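Fixing an open-back cabinet to interior brick
Home Workshop Forum > Furniture and Storage

kravchuk_m
Posted February 13, 2019
Tall white cabinet, part door and part open shelves, going against an interior brick wall. The lower bay has no back panel. The supplied bracket assumes drywall and a stud. Floor is level to within 2 mm over the footprint. Questions: (1) mortar joint or brick face for the fixing, and (2) does the missing back make the carcass too weak in racking to bother with a single top bracket?
Miroslava Kravchuk

heffernan
Mortar joint. A joint can be repointed. A drilled brick stays drilled. Use a sleeve anchor sized to the joint and keep the torque low.

bhulme
Disagree with the above. Old mortar is often softer than the brick and crumbles under a cyclic load, and a door being opened every day is a cyclic load. Drill the brick face, center of the brick, hammer action off until you are through the fired skin. I pulled 3 anchors out of mortar joints by hand last August.
Bradley Hulme

heffernan
Then the mortar was bad. Scratch it with a key first. If it powders, use the brick. If it doesn't, use the joint.

skastitz
On question 2: a missing lower back matters less than people think, provided the upper section has one. What matters is whether the shelf in that bay is fixed or on pins. Fixed shelf, two brackets at the top corners, done. Pins, add a rail at the back.

kravchuk_m
Shelf is fixed, cam and dowel. Mortar does not powder. I would prefer to leave the bay open, as the brick shows through it and the lamp stands there. Current position:

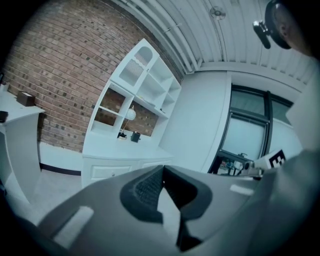 Cabinet against the brick, globe lamp in the lower bay, desk off to the left.

bhulme
Check the baseboard. You have a black strip along the bottom of that wall, so unless the cabinet is notched for it, the top will stand off the brick by the thickness of the strip. Pack behind the bracket with a hard spacer before tightening. Do not pull the carcass back to meet the wall or the door will bind.

kravchuk_m
Not notched. Gap at the top is 11 mm.

skastitz
Hardwood spacer, 11 mm, full width of the bracket. Route the lamp cord down the side of the bay and clip it so that it can't get pinched at the baseboard.

heffernan
A rail would still be better. A narrow one painted white under the fixed shelf takes nothing away from the view of the brick.

bhulme
A rail adds nothing to a fixed shelf at that height. Two brackets, into brick.

heffernan
Into mortar.

kravchuk_m
Going with two brackets and spacers, no rail. Will try the joint first on the left side and move to the brick face if the anchor turns before it bites. Drill is set up for the smaller bit.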